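Preguntas frecuentes: cajas y cubetas para clasificar en casa y en taller

Última revisión en marzo. Si falta algo, escribid y lo añadimos cuando se pueda.

¿Qué cubeta me llevo para empezar?
La mediana de Korwood. Plástico, apilable, sin tapa. Para cables, bolsitas de tornillos, recambios, calcetines sueltos, lo que sea. La grande parece mejor idea en la tienda y luego acaba siendo un pozo.

¿Cuántas necesito?
Menos de las que crees. Con tres se arranca bien: se queda, se va, no sé. Si la de "no sé" se llena antes que las otras, para y vacíala. No compres una cuarta.

¿Importa el color?
Para el plástico, no. Para la gente, muchísimo. Un color por destino y no se cambia nunca. En 2023 cambiamos el azul por el gris en el almacén de Scanlon y estuvimos semanas encontrando cosas donde no tocaba.

¿Con tapa o sin tapa?
Sin tapa mientras clasificas. Con tapa cuando va al trastero. Las tapas se venden aparte, mirad bien la medida porque la de Clemow NO encaja en la Korwood aunque lo parezca.

¿Puedo meter comida?
Envasada sí. A granel no.

¿Cuánto peso aguantan?
La mediana, 5 kg sin que se abombe el fondo. Más, bajo vuestra responsabilidad. Libros: pocos y tumbados.

¿Se lavan?
Agua templada y jabón, esponja blanda. Lavavajillas no, se deforman. Secar boca abajo. Si quedan restos de pegatina, aceite de cocina, cinco minutos y frotar.

¿Dónde me pongo a clasificar?
En una mesa, nunca en el suelo. Superficie clara y despejada, cubetas en fila y pegadas unas a otras, que no quede hueco donde se cuelen piezas. Lo que está por clasificar, al lado de la mano buena.

¿Y las bolsas de plástico transparente?
Son lo que más dudas genera. Resumiendo:
- Entran de pie si caben, con la etiqueta arriba. Así se leen sin sacar nada.
- Se cogen por la parte de arriba y se bajan hasta casi tocar el fondo antes de soltar. Tiradas desde lejos se abren.
- No aplastar para que quepan más. Mejor otra cubeta.
- Sin etiqueta no entran. Bolsa sin nombre, bolsa que nadie vuelve a abrir.
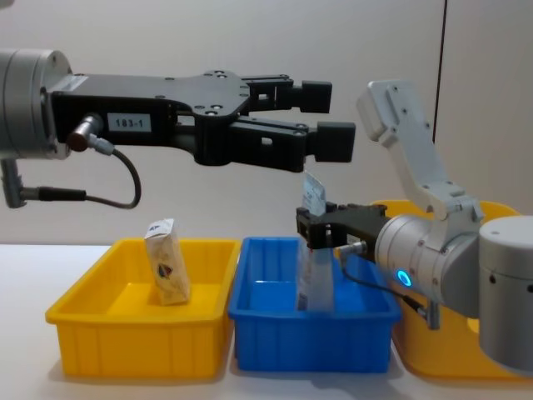

Otakar Halás: yo las de pie no las aguanto, a la que quitas dos se caen las demás y ya no lees nada. Las pongo tumbadas como fichas, con la etiqueta hacia mí, y para los tornillos me va mucho mejor.

Vale también, sobre todo con bolsas pequeñas. Si están medio vacías, tumbadas. Si están llenas, de pie. Un separador de cartón en medio arregla bastante el tema de que se caigan.

¿Qué etiquetas usáis?
Papel adhesivo normal y rotulador permanente. La impresa queda más bonita pero se borra con el roce, y si la letra sale floja no la lee nadie a un metro. Letra grande, una palabra o dos.

¿Vendéis cubetas sueltas?
Sí, desde una. A partir de 180 unidades, precio de taller, pedidlo por correo a Rosário Moreira. Para 1000 o más hay que avisar con tiempo, no las tenemos todas aqui.

Me ha llegado una rajada, ¿qué hago?
Foto de la raja y número de pedido. Se manda otra sin más preguntas. La rota no hace falta devolverla, sirve para pinzas o para el jardín.

¿Se puede recoger en tienda?
En Grastoveck, jueves por la tarde. Llamad antes, que a veces cerramos para hacer inventario. El aparcamiento de atrás es para carga y descarga, quince minutos y fuera.

¿Hacéis envios a las islas?
Sí, tarda más y el porte se calcula aparte.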